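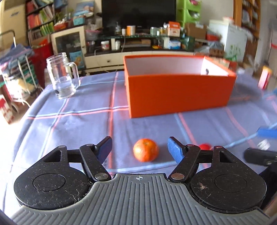 How long does it take to learn to sing in harmony if you've never done it before? About one wet evening for your first proper chord, in my case, and then the rest of your life to get it right every time!

Posted in September by Carola Wendt

I've been wanting to write about the singing group ever since I joined, and I keep putting it off because I get carried away. So, fair warning. We meet in the upstairs room at Zunisside, there are 19 of us when everyone turns up, and I am an alto. I didn't know I was an alto. I spent my whole childhood squeaking along to the tune in assembly and thinking I had a bad voice, when all along I'd been singing somebody else's part.

Our leader is Siu-fong Chiang, and she teaches everything by ear. No sheet music at all for the first half hour. She sings a line, we sing it back, she pulls a face, we sing it back better. Then she gives the basses theirs, and the tenors, and you stand there holding your own three notes for dear life while the room fills up around you. The first time it locked together I stopped singing altogether, just to listen (and got told off, quite rightly).

If you're thinking of trying it, stand next to someone solid. I had Ming-te Yen's elbow on one side and Su-chen Kan on the other, and Su-chen could hold a line through an earthquake. Hum your starting note while the others get theirs. And sing more quietly than you think you should, so you can hear the person beside you. That one made the biggest difference to me by miles.
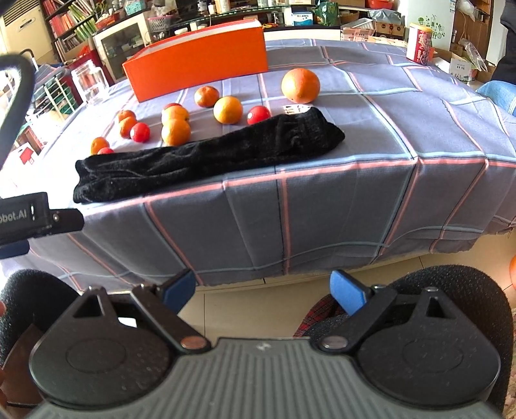
The other thing that helped was learning the tune as well as my own part. I'd been avoiding it, afraid that I'd slide back into it halfway through a verse, and I did slide, for a week or two. But once I knew where the sopranos were going, my dull little line suddenly made sense. There's a bit in the second verse of the ferry song where we altos sit on one note for what feels like a fortnight while everything moves above us, and now it's my favourite part of the whole evening.

We've got a sing-through with the Brirumness lot coming up, in their chapel, which holds 216 and has the sort of echo that forgives nearly anything. I've been practising in the car, in the bath and, once, by accident, in the queue at the chemist. The low bit at the end still goes wobbly on me. Siu-fong says to breathe sooner, so I'm breathing sooner!

We get using cookies to remember your settings. By carrying on reading you accept this. OK

© Carola Wendt. Please ask before copying. Contact | Back to top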